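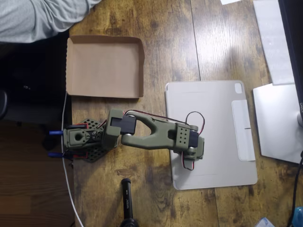
What is a political party?

Oct 10, 2020

A political party is a group of people who agree about a lot of things and want to help run a place. The place might be a whole country or it might be one town. People in a party work together because it is hard to change much on your own.

Most parties have ideas that go together. One party may want to spend more money on buses and libraries, and collect more tax to pay for it. Another may want lower taxes, so that people keep more of what they earn. People who join a party do not have to agree with every single idea, but they usually agree with most of them.

Who can join?

In many countries any adult can join a party, and some parties let teenagers join too. Members pay a small amount of money each year, called a subscription. They get a membership card and they can go to meetings. They can also vote on things inside the party, such as who the leader should be.

You do not have to be a member of a party to vote for it in an election. Most voters are not members of any party at all.

A party in one town

Clatham is a town with a council. The council decides about things like bins, parks and where new houses can go. The town is split into 7 areas called wards, and each ward elects two councillors.

Before an election, each party has to pick the people who will stand for it. These people are called candidates. In the Morgan ward, one party had three members who wanted to be candidates, but there were only two places. So the party members in Clatham held a vote of their own. This is called a selection. There were 148 members who voted, and the two people with the most votes became the candidates. The third person helped to deliver leaflets.

The election itself came later, and that one was open to every adult on the voting list in the ward. That time 1,410 people voted. So a selection is a small vote inside a party, and an election is a big vote for everybody.
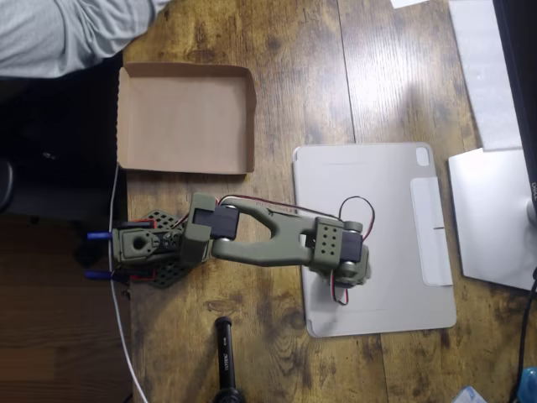 A wooden desk with an open cardboard tray on it.

What do parties do between elections?

Quite a lot of it is ordinary work. Members write letters, answer emails and put leaflets into envelopes. They knock on doors and ask people what they think. They hold meetings where they talk about what the party should promise next time. The list of promises is called a manifesto.

Parties also need money. It comes from subscriptions, from gifts called donations, and from things like quiz nights and cake sales. Many countries have rules about donations. A party may have to say who gave it a large amount, so that voters can find out.

What if people in a party disagree?

They often do. Members may argue about an idea for months and then vote on it. The side that loses can try again another year. Sometimes a person is so unhappy that they leave and join a different party, or start a new one. In Flinberg, the next town along from Clatham, a few councillors left their party and now sit as independents. An independent is a politician who does not belong to any party.

Does a party have a boss?

Usually there is a leader, who speaks for the party on the news and in debates. There is often a chair as well. The chair runs the meetings and makes sure the rules are followed – a bit like a referee. In small local parties one person may do several jobs.

Words to know

Candidate: a person who is trying to be elected.
Councillor: a person elected to a local council.
Donation: money given as a gift.
Independent: a politician with no party.
Manifesto: a list of what a party promises to do.
Selection: how a party picks its candidates.

Something to try

Think of one thing you would like to change in your school or street. Find two other people who agree with you, and write a manifesto together with three promises in it. Read it to your class in November and see what questions they ask.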